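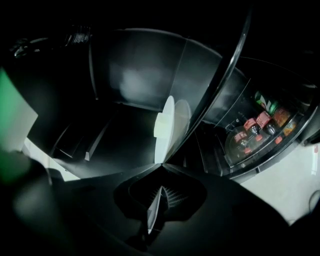 I have been trying to spend less on heating and electricity since we moved to the flat in Gokmont, and the first thing I learned is that I had no idea what used what. The bill gives one figure for the lot. In September I bought a plug-in meter and began working through the rooms, writing the readings in an old diary. The kitchen took longest, with all its black, shiny appliances that show every bit of light and tell you nothing about what they cost to run. I gave each one a full day on the meter before moving to the next.

Our total for the year before was just over 3,000 units. The biggest surprise was the electric heater in the back bedroom, a Darnau we had brought from the old house. It used 185 units in one month, and we only had it on in the evenings. It has gone to the tip.

The hot water was next. The tank was set to 70 degrees, so I turned it down a little, but not below 60, as the water needs to stay hot enough to be safe. I also put a proper jacket on the tank. That cost 12 pounds and took half an hour, most of it spent looking for the scissors.

I have not done the lights yet. They are all LEDs apart from the one on the stairs, and I can't reach that without borrowing a ladder. I'll put up the full list of readings when the spring bill comes.

Filed under: Home, Bills

Recent posts
Moving to Gokmont: the first month
Draughty windows and what I tried
Is the Prultden bus pass worth it?
Curtains, part two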